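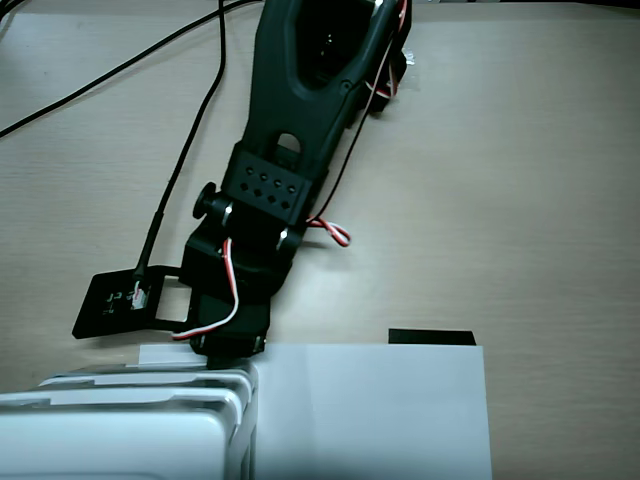

The arm with the gripper down at the front edge of the white device. The black knurled knob is on the left of the joint.

Wumeo G2 gripper kit – two months on the bench

Wumeo's pitch for the G2 is that you can take a hobby-grade arm, bolt on their gripper and sensor plate, and have something that handles real objects with care. I've read that pitch before from other companies. I paid full price for mine in January, $1210 with the controller, and nobody at Wumeo knows I'm writing this.

The arm and gripper are black moulded pieces, and the first thing I'll say in their favour is that they don't flex as much as I expected. The bracket above the gripper has two rows of four holes, round on top and diamond-shaped underneath. The manual never mentions the diamond ones. I wrote to support and was told they were "for future accessories". I have a drawer full of products that were ready for future accessories.

The wiring is my main complaint. Red-and-white twisted pairs loop out from the bracket area and down along the gripper, and another loop hangs off the other side. Every one of those is a chance to snag. On my second day a loop caught the corner of a box during a fast swing and pulled the plug out of the sensor plate. Nothing broke, but the controller carried on as if the plate were still reporting, and it took me most of an evening to find out why the readings had gone flat. A kit at this price should come with a proper cable guide. I bought a bag of clips and did it badly myself.

The sensor plate bolts flat to the side of the gripper. The plug is tiny and a bit stiff. Markings on the plate are faint white on black and I needed a lamp to read them.

Now the testing. I ran the G2 against my old Sarkine two-finger, same arm, same table, same speed. The job was picking up a small plastic case and setting it down on a card, 77 tries each. The G2 managed 69 clean ones. The Sarkine managed 2 fewer, and it costs less than a third as much. I went back through the G2's misses and most were the case tipping as the tip closed, so a softer pad might help. Wumeo sells softer pads – separately, of course.

Where the G2 did pull ahead was pressing. If you want an arm to come down on the edge of some piece of equipment and stop before it shoves the thing across the table, the force setting works and it repeats well. The Sarkine has no idea when to stop. Musa Bassey, who shares the workshop with me, tried the same pressing job with his Idahosa gripper and got close to the G2's results, but he'd spent a weekend writing his own code to do it. If your weekends are worth anything then that counts for the Wumeo.

The controller software is fine once it's running. Setup took three restarts. It wants an account, which I resent, and the force slider goes from 0 to 100 with no units anywhere. One hundred what? The logs do export to a plain spreadsheet, and I used that a lot.

Ekaette Lawal reviewed the earlier G1 on the Kaseo forum and complained that the joint knob worked itself loose. I went looking for the same fault. Mine has needed tightening once. I'd still check it before any long run, and I'd put a paint mark on it so you can see if it has moved.

Would I buy it again? For plain pick-and-place, no, get the Sarkine and spend the difference on a decent camera. For pressing and probing, maybe, if it goes on sale and you're patient with cables. Wumeo says a wiring kit is coming. I'll update this when one turns up in my mailbox.

Rating: 3 out of 5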